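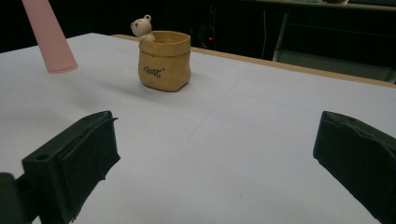
# Paper-bag pot

A **paper-bag pot** (also *bag planter* or *crumple pot*) is a small plant container made to look like a crumpled paper bag. The best ones are wonderfully convincing: the walls sag and pucker, the rim looks as if somebody has just folded it down, and it takes a second glance, or a finger, to find out that the thing is hard. They are sold as planters, but plenty of owners use them for pens, tea lights, dried flowers or nothing at all.

Tan is the classic color, after the ordinary brown grocery or lunch bag. White, gray and black versions exist too, and some makers add a printed word or a stripe, though many collectors feel (with some heat!) that a plain bag is the better joke.

## Form

Most paper-bag pots are desk or windowsill size. A typical small one stands a little taller than it is wide, with a roughly square base that softens into an uneven round at the top. There are three usual rims:

- **Open rim** – the bag mouth stands straight up, with a wavy edge.
- **Rolled rim** – the top is turned down once or twice into a thick cuff.
- **Pinched rim** – the mouth is drawn in, leaving a narrow opening better suited to dried stems than to a rooted plant.

The creases do most of the work. Real paper breaks into flat, sharp-edged facets when it is crushed, while cloth falls into soft curves, and a pot with creases that are too soft ends up looking like a sack. Side light brings the folds out beautifully, and for that reason the pots look their best on a pale, bare surface near a window.

## Materials and making

Bag pots are made in ceramic, concrete, plaster and resin. It is often hard to tell which from a distance, as a matte surface is wanted in every case.

Ceramic ones are usually slip-cast. The maker crumples a real bag, stiffens it with glue or wax, and takes a plaster mold from it, so that every pot from that mold carries the wrinkles of one particular bag. The potter Radomír Kratochvíl kept the original bags from his molds pinned above his bench and numbered his pots to match them. His bag 2, with a deep diagonal fold across one face, is the one most people want.

Concrete pots can be cast the same way, or poured into a flexible liner and left to slump. The second method gives heavier walls and a different result each time. Kvido Baláž, who worked mainly in concrete, poured his in batches every December and sold them under the name *Procházka*, meaning "a walk", after the habit of carrying a snack bag on one.

Studio editions tend to be small. The Werkatness edition in unglazed tan clay ran to 323 pots, of which 300 were sold and the rest kept back as seconds with cracked rims. The Prindholm version is lower and wider, with a rolled cuff, and holds roughly 200 milliliters of soil mix.

## Use with plants

Small succulents, cacti and air plants are the favorites. Their stiff, tidy shapes look great against the rumpled walls, and they put up with the shallow soil. Trailing plants such as string of pearls are lovely too, but they soon hide the rim.

Many bag pots have no drainage hole. For these, growers suggest one of the following:

1. Keep the plant in a thin plastic nursery pot and drop that inside.
2. Water sparingly with a spoon or squeeze bottle, and let the soil dry out fully between waterings.
3. Drill a hole with a masonry bit, going slowly and keeping the base wet. This isn't recommended for thin slip-cast walls.

Unglazed pots darken when damp and can leave a ring on a light tabletop, so a cork pad or saucer is a good idea.

## Care

Dust settles in the creases and is best lifted out with a soft, dry paintbrush. White mineral crust on clay or concrete comes off with diluted vinegar and an old toothbrush, followed by a rinse. Plaster should never be soaked. Chips along the rim are common and rarely spoil the look, as a torn edge suits a paper bag very well.

## See also

- Cachepot
- Slip casting
- Trompe-l'œil
- Windowsill gardening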